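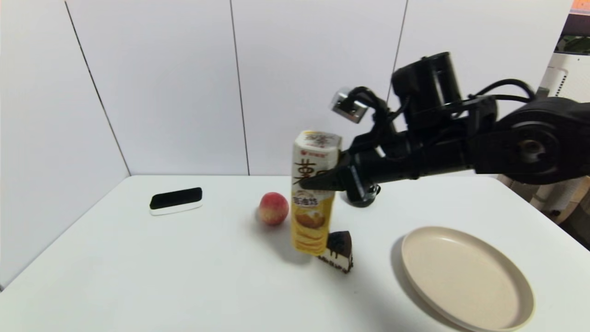 A snack canister on a white table.

The Castmont canister thefts were a run of petty burglaries in the mill town of Castmont, in which 430 tubes of potato chips were taken from the Rustard warehouse on Dritwood Road. The case is remembered mainly for its length, which was out of proportion to the haul.

The first loss was noticed in March, when a night clerk found a pallet lighter than its paperwork. Police opened a file and, in keeping with local custom, lost it for almost 26 days. Two men were later arrested at Mockus, a bait shop, where much of the stock was being sold beside the worms at a small discount.

Both pleaded guilty to receiving stolen goods. Neither admitted to the burglaries, and the warehouse door, which had a working lock and no sign of damage, was never explained. The judge ordered repayment and 87 hours of community service, served at the county recycling yard.

Rustard has since changed the lock. The recovered canisters were held as evidence until well past their sell-by date, and the county's inventory lists several of them as "opened."

Comments

millpond_deb: The bait shop was on Dritwood too, please fix.

Gus44: I bought some of those. They were stale then.

tallyho: Still no word on who had the key?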